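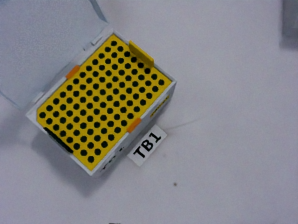 What does a visitor learn at a robot open day?
Mostly how much patience is needed before a machine can do a small task well.

Opinion > Science and Work > Automation
4 min read

I went to the open day at Zemlow in November with a certain doubt. I am a lab technician, and for many years my hands have filled and moved the small plastic things which a laboratory eats every day. The company wanted to show us its Brullura project, which is about handling pipette tip boxes with a robot arm. First came the simulation, on a large screen, and I admit that I expected to be bored.
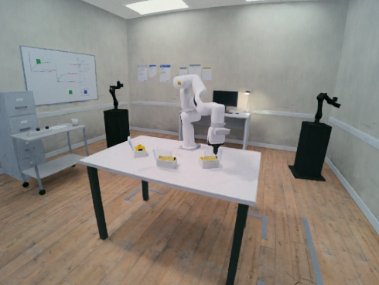 I was not bored, but I was also not convinced in the way our hosts hoped. The guide told us that the simulated task had been run 2000 times and had succeeded 1137 times. I liked that she gave us the second number. Many companies would have shown one good run and then served the coffee.
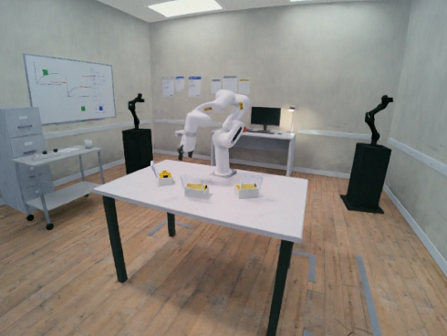 Why practice in a simulation first?
A mistake there costs only computer time, and the same situation can be tried again with small changes.

In my opinion this is the best argument for such work, and it deserves to be made more often. When I was trained at Purves, I spoiled 31 plates in my first month, and each of them was paid for by somebody. Still, I would ask for caution. A real box has a lid that sticks, and a real bench is crowded by four in the afternoon. I asked when the method will be tested on such a bench, and the answer was polite and rather short.

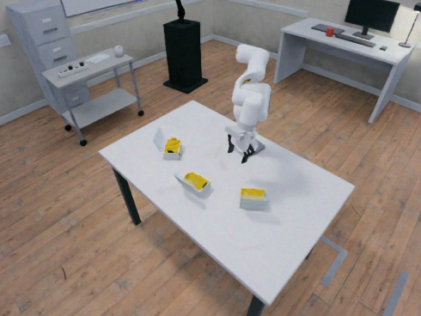 Will this work replace technicians?
Some of our repeated tasks will go to machines, but the planning and the checking will stay with people for a long time.

I would be glad to give away the tip boxes. I would not be glad if my younger colleagues never learned to handle them, and I wrote this on the visitor card before I took the bus back to Trandidov.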